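Household Waste and Recycling, Unit 2
Sorting, bagging and storage in the home
Notes by Geeta Rajput

Last unit covered what a town collects and who pays for it. These notes stay indoors. Most sorting mistakes are made in the first few seconds, when a person is standing in the kitchen with something in one hand, and the truck crew can do very little about them later.

Where people put the container matters more than what it looks like. In the Tultow survey, 600 homes were asked where they kept their recycling. Homes that kept it within reach of the trash sorted well. Homes that kept it in a garage or on a back porch tended to let it pile up on the counter first, and part of the pile ended up in the trash.

Thin plastic film is a separate problem. Bags, wraps and liners catch on the turning parts at a sorting plant, and the line has to be stopped so a worker can cut them free. The Colow plant stops 6 times on a normal shift for this reason alone. 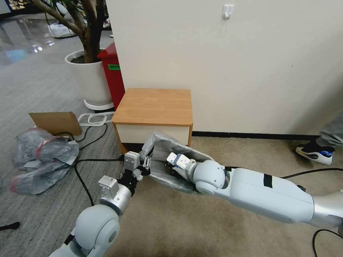 Should recyclables be put out in a tied plastic bag?

In most towns they should go in loose. Sorters often can't see what is in a closed bag, so the whole bag may be sent to landfill. A few towns run a bag program with its own pickup – check the local rules before giving advice.

Food residue comes next. A quick rinse is enough for jars and cans. Paper with grease on it goes in the trash or, where the town allows it, the compost. Wet paper is hard to sell, and one open drink can spoil a good deal of it.

Reading for next time: the Joshi chapter on paper grades, up to page 70. Bring the rules for your own town, printed or on your phone.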